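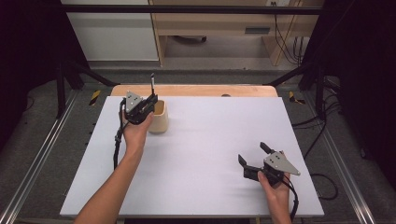
Two black hand-held grippers and a small beige cup on a white board.

The Lilari Crossing
Full-cast audio drama, CD box set and download
Written by Coralie Baxter
Directed by Jenő Fülöp
Released November 10, 2021

The year is 3332. The passenger ferry Dhillon makes the same trip it has made for decades, from the mining world of Culer to the green moon of Lilari and back again. There are 400 people on board. Most of them are asleep in their cabins when the ship's clock stops.

Chief Purser Anneke Roe wants to keep everybody calm and get breakfast served. The captain has locked himself in the chart room. A man in second class says he remembers this crossing, and that the ship never arrived. Then the ferry picks up a docking signal from a port that was closed before any of the crew were born.

The Lilari Crossing is a complete story in four episodes. You don't need to have heard any other Dernus Audio release to follow it, although listeners who know The Glass Tender will recognize one of the voices in episode three.

Cast
Joonas Salminen plays Captain Orrin Vey and the voice of the ship. Bianka Kovács plays Anneke Roe. Ashraful Talukder plays Mr. Pell, the man in second class. Other parts are played by members of the company.

About the recording
The cast recorded together over one week in January, with everyone in the same room for the large dining hall scenes in episodes one and four. The music is new and was written for this release. It runs under most of episode two and can be heard without dialogue as a bonus track at the end of disc four.

Jenő Fülöp also directed our earlier ghost story set, and the sound here is closer to that than to our space adventure titles. There are long quiet stretches. The engine noise is low and steady, and we suggest headphones or decent speakers for episode three, where a good deal of the plot depends on what can be heard behind a door.

What you get
The CD box set has four discs in card sleeves, one episode per disc, in a rigid box with a lift-off lid. It comes with a printed booklet containing an introduction by Coralie Baxter, the full cast list, and a deck plan of the Dhillon. The first printing is 1000 copies. Of these, 200 are signed by the writer and by Bianka Kovács and are sold as a separate item - please check which one you have in your cart before you pay, as we can't swap them afterward.

Every box set includes the download at no extra cost. The code is printed on the inside back page of the booklet. The download version bought alone includes the booklet as a PDF but does not include the deck plan at full size.

The download files are available as MP3 or FLAC. You can pick either one, or both, and you can download them again later from your account page.

Content notes
Suitable for listeners aged 12 and up. There is some mild bad language, one death, and a scene in a flooded corridor that some listeners may find upsetting. There are sudden loud alarms in episodes one and four.

Shipping
Box sets ship in a padded cardboard mailer. Orders outside the country may be charged import fees on delivery, and these are paid by the buyer. If a disc arrives cracked or a sleeve is empty, write to us with your order number and we will send a replacement disc. You don't need to send the whole set back.

Unopened box sets can be returned within 30 days. Downloads can't be returned once the code has been used.

From the writer
"I grew up taking a car ferry twice a year and I was always a bit scared of the lower decks," says Coralie Baxter. "I wanted a story about people whose job is to keep serving coffee when something has gone wrong. The purser was the first character I wrote, and the rest of them came from her lists."

The script book is in preparation and will be listed separately. It will include two scenes cut from episode two, both set in the galley.

We use cookies to remember your cart and to see which pages people visit. By continuing to use this site you agree to our cookie policy. Accept / Manage settings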